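Section 3: Fitting and Folding the Patterned Strap

The Pelden strap kit comes with a floral strap, a bag of hardware you may or may not need, and a card in very small type telling you to read this manual. Welcome. This section covers laying out the strap, flattening it, making the loop and putting it away in such a way that you can find it again.

Allow 9 minutes for your first loop. Allow longer if you have never folded satin, which has opinions.

What you need

The strap
A flat table or bench with nothing sticky on it
A soft, dry cloth
Good light from one side

You do not need an iron. Please put the iron back.

3.1 Laying out the strap

1. Wipe the table with the dry cloth. Wood-grain tops are fine, and gray ones are better than most because a dark strap shows up well against them. Run a hand over the surface first. A rough spot you can barely feel will snag a smooth fabric with no trouble at all.

2. Take the strap out of its bag and let it drop onto the table. Do not shake it like a beach towel. It will bunch, and the bunches will settle into whatever crease or corner is nearest.

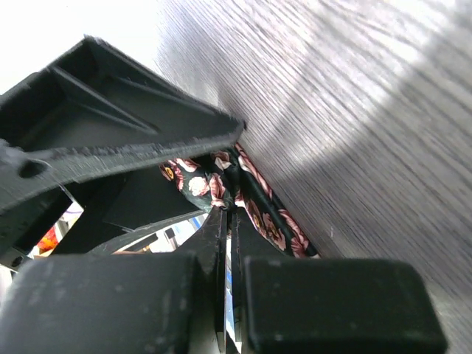

3. Find one end. This step is listed separately for a reason you will discover.

4. Draw the strap out toward you with one hand, letting it slide through the fingers of the other. If it twists, stop and turn the whole strap over. Twisting it back one fold at a time only moves the twist farther along, where it waits for you.

5. Check that the roses face up along the full length. The black background makes the print easy to follow, and any place where the flowers vanish is a place where the strap has flipped.

Note: Customers in our Rornport shop regularly ask whether the roses have a right way up. They do not. They point in several directions, and so will you by the end of the afternoon if you try to line them up.

3.2 Flattening

1. Place both palms on the middle of the strap and smooth outward. Use about the pressure you would use to close a full suitcase belonging to someone else.

2. Lift the strap by its edges and look underneath for folds. Satin-finish fabric can look perfectly flat on top while hiding a fold as long as your thumb.

3. If a crease will not lie down, leave the strap under a heavy book overnight. The Standis parts catalog, at more than 200 pages, does this job very well and has few other uses.

Caution: Do not wet the fabric to get rid of creases. Water marks show on the dark background, and the crease usually stays to admire them.

3.3 Making the loop

Earlier editions of this manual had the loop as a single step. We apologize to everyone who tried it.

1. Find the rivet. Everything in this part is measured from it, by eye. Lay the strap in front of you with the print showing and the rivet toward the near end.

2. Just past the rivet, bend the strap back on itself. Leave the rivet clear of the bend - folding straight over metal puts a dent in the fabric that no catalog will press out.

3. Pinch the fold lightly between finger and thumb. The printed side should stay outermost. If you are looking at the plain back, unfold and bend it the other way.

4. Hold the pinch still and smooth the long part of the strap away from you with your free hand.

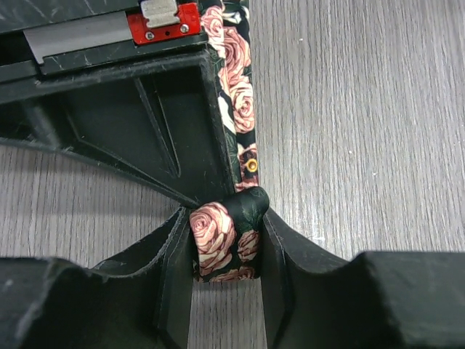

5. Even up the edges before you let go. A loop that starts a little crooked gets more crooked every time it is used, and after a month you will have invented a new shape.

6. Release the pinch slowly. The loop will open a little. If it springs open all the way, the bend was too shallow, so go back to step 2 and fold it a touch tighter.

Caution: Do not hold the loop shut with a binder clip or a clothespin. Both leave marks, and the clothespin also leaves splinters.

3.4 Putting it away

1. Fold the strap loosely in half, then in half again. Stop there. Tight little squares look tidy in the drawer and dreadful when they come out.

2. Keep the rivet on the outside of the bundle so it does not press into the print.

3. Lay the bundle flat. The Yen drawer tray takes 2 straps side by side, or 3 if you are not fond of any of them.

Dust shows on black fabric sooner than you would like. Use the same soft cloth, wiping along the strap and away from the rivet. For marks that do not wipe off, see Section 4, which is shorter than this one and less hopeful.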